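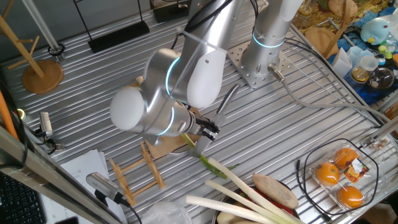
Figure 2. Robot arm with a two-finger gripper holding a green onion above a cutting board.

4. What police press releases can and cannot say about bystanders

4.1 The claim under review

A common finding in the recent literature is that strangers step in during most public assaults, and that stepping in seldom makes things worse. Hegyi's study of Brukstead is the usual source. It rests on 200 press releases put out by the city police, each read once and sorted by whether anyone other than the victim and the suspect "took action." We obtained the same releases and read them again. We doubt that they can carry the weight placed on them.

The first problem is plain. A press release is written when a police department has something it wants to say. Fights that broke up before officers arrived are missing, and so are those in which a friend pulled one person away and no report was made. What remains is a set of cases serious enough to lead to an arrest or a public appeal. Hegyi mentions this in a footnote and then goes on to report a rate for "public violence" as a whole. We do not see how the footnote and the rate can both stand.

4.2 What counts as stepping in

Of the 200 releases, 58 mention a bystander doing anything at all. The original coding treats these as one group. On our reading they cover very different acts: calling 911, shouting from a parked car, standing between two people, holding a suspect on the ground. Some releases say only that witnesses "assisted," a word that could mean giving a statement an hour later. A person who phones from across the street faces little of the danger faced by a person who grabs an arm, and a single injury rate for both tells us nothing useful about either.

Kirsten Briem raised a similar objection in her work on the Fukport transit assaults, though she went on to use the pooled category anyway because her numbers were small. We understand the temptation. We also think her main table should be read with more caution than it has been, above all by agencies that have since quoted it in training leaflets.

4.3 Checking the releases against court files

We asked for court files in all 58 cases and received usable records in 16. The rest were sealed, still open, or could not be matched by date and location. The matched cases are not a random sample and we draw no rate from them. They do show how the two kinds of record differ. In several files a bystander named in testimony had first been described by police as a companion of the suspect. In one, the person praised in the release for "intervening" had thrown the first punch, at least according to two of the witnesses, and the judge declined to settle the point.

Injuries are a further worry. A release written the same night will list those taken to a hospital. It will not list the man who drove himself to urgent care the next morning with a broken hand. Any such gap pushes the reported risk down, in the direction the original study prefers.

4.4 The Biltska comparison

Defenders of the result point to Biltska, where a review of street camera footage also found frequent intervention. We take that evidence more seriously. Even so, the cameras cover the bar district and the main square, places with many people on foot late at night. A highway rest stop or a gas station at dawn may have no one nearby except a single tired driver. Carrying the Biltska finding over to such places is a guess, and it should be labeled as one.

The footage has no sound, either. Coders could see a person walk toward a fight but could not tell whether that person was calming things down or joining in. The published agreement between coders is high. Agreement, however, only shows that they made the same call, and they had been trained together from the same manual. The October revision of that manual dropped the "unclear" option, which forced a choice in every clip. We asked for results under the earlier version and have not received them.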